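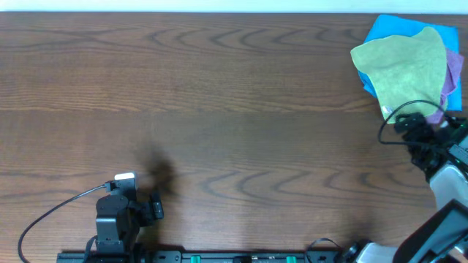
Two-arm station with the cloth set, seen from the head camera.

Gripper Comparison Operators - Call for Participants
Worivness manipulation test group, Prunder site
Paid, part time, fixed term
Reference: 601

Summary

Worivness is recruiting operators for a comparison of two gripper designs on cloth handling tasks. The work consists of controlling a pair of robot arms by hand, repeating short tasks under set conditions, and recording the result of each attempt. No robotics background is required. Steady hands, patience with repetition and clear note taking matter more than previous experience.

The study runs from May through July. Each participant is asked for 20 sessions over that period.

Background

Both grippers under test are two-finger designs. The first, called Karkex, uses a stiff finger with a replaceable pad. The second, called Uddin, uses a finger that gives slightly under side load. In bench tests with rigid blocks the two perform almost the same. Cloth is a different problem. A finger that closes cleanly on a block may slide over a single layer of fabric, pick up two layers when one was wanted, or press the fabric flat against the table and close on nothing.

An earlier round with in-house staff produced 3133 logged attempts. The data favored Uddin on single-layer pickup and Karkex on pulling a held cloth across the table. However, all of the operators in that round had helped build the station, and most had a preference before they started. The present call is meant to repeat the comparison with people who have no stake in either design.

Two controller settings will also be compared. Setting A passes the operator's hand motion to the arms directly. Setting B smooths it, which reduces shake and adds a small delay. Operators will not be told which setting is active during a block.

Tasks

The station has a left arm and a right arm mounted at a wooden table. A pile usually holds three cloths of different colors, such as blue, light green and purple, and the colors are used to name the target in the instruction. The task list for this round is as follows.

Task 1. Lift the named cloth from an overlapping pile without moving the others off their starting area.
Task 2. Separate a pile into single cloths and place them apart on the open part of the table.
Task 3. Flatten one crumpled cloth using both arms.
Task 4. Fold one flat cloth in half, then in half again.
Task 5. Pass a cloth from the right gripper to the left and set it down.

Each attempt ends when the task is complete, when the time limit is reached, or when the operator calls a stop. A dropped cloth is not a failed attempt. The operator may pick it up again within the time limit, and the drop is entered in the log.

What operators will do

- Run the start-up check on both arms with the shift lead present.
- Set the cloths by hand in the start layout shown on the instruction sheet, with the arms disabled.
- Control both arms through the leader handles for the length of the block.
- Enter a result code after each attempt: complete, partial, timeout or stopped.
- Add a short note for any slip, double pickup, cable snag or unexpected arm motion.
- Fill in a one-page rating form at the end of each block, covering effort, grip confidence and perceived delay.
- Report worn pads. Operators do not change pads or fingers themselves.

Camera views are recorded for every attempt from the head position and from each wrist. The recordings cover the table and the arms. Operators sit outside the recorded area, and audio is not kept.

Schedule

A session lasts three hours, including two breaks. Morning sessions start at 8:30 a.m. and afternoon sessions at 1:00 p.m. Participants may choose either but should keep to the same one where possible, as lighting at the station differs between the two. No more than one session per day and four per week.

The first two sessions are training. Attempts made during training are logged but left out of the comparison. A participant who does not feel comfortable with the controls after training may leave the study at that point and will be paid for both sessions in full.

Gripper order is assigned in advance. Half of the participants start with Karkex and half with Uddin, and everyone switches at the midpoint. Requests for a particular order cannot be met.

Pay

Participants are paid $52 per session, training included, plus local travel on presentation of a ticket or parking receipt. Payment is made at the end of each month for the sessions completed. Pay does not depend on success rate, speed or the number of attempts. A session stopped early by an equipment fault is paid as a full session.

Requirements

- Age 18 or over.
- Use of both hands for repeated fine movement.
- Normal or corrected vision, and the ability to tell the cloth colors apart under indoor light.
- Able to sit for blocks of 35 minutes.
- Able to read instructions and write short notes in English.
- Available for all 20 sessions between May and July.

The following are useful but not required: experience with remote handling equipment, sewing or garment work, laboratory record keeping, or assembly of small parts.

Current and former staff of Worivness are not eligible, nor is anyone who took part in the earlier round. Left-handed applicants are encouraged to apply - the earlier group was entirely right-handed, and the handover task has not been tested properly from the other side.

Safety

The arms move at limited speed and have a force cutoff. Nobody may reach over the table while they are enabled. Each operator has a stop pedal under the left foot and a stop button within reach of the right hand. Long hair must be tied back, and loose sleeves, lanyards and bracelets must be removed before a block. The arms carry external cables which can catch on fabric or on each other. If a cable pulls tight, the operator stops the attempt, enters code S and waits for the shift lead to clear it.

Any participant may stop at any time and does not need to give a reason.

Use of results

Attempt logs, arm positions, camera recordings and rating forms are stored under a participant number. The list that links numbers to names is kept separately and deleted once final payments are made. A report on the comparison will be sent to all participants who ask for one. A participant who withdraws may request removal of their attempts up to the end of their last session.

How to apply

Apply in writing to the Prunder site office, quoting reference 601. Include:

- A short statement of availability, with morning or afternoon preference.
- Which hand you write with.
- Any previous work with robots, including game controllers used to drive machines. One or two lines are enough.
- Any condition affecting grip, wrist movement or vision that we should plan for. Seat height, handle position and screen distance can all be adjusted.

A resume is not needed. Selected applicants will be invited to a 40-minute visit to see the station, try the leader handles with the arms disabled and read the consent form. The visit is unpaid, but travel is covered on the same terms as for sessions.

Applications are reviewed as they arrive, and the call closes when all places are filled. Applicants not placed in this round may ask to be kept on the list for the next one, which will use the same tasks with a different wrist camera.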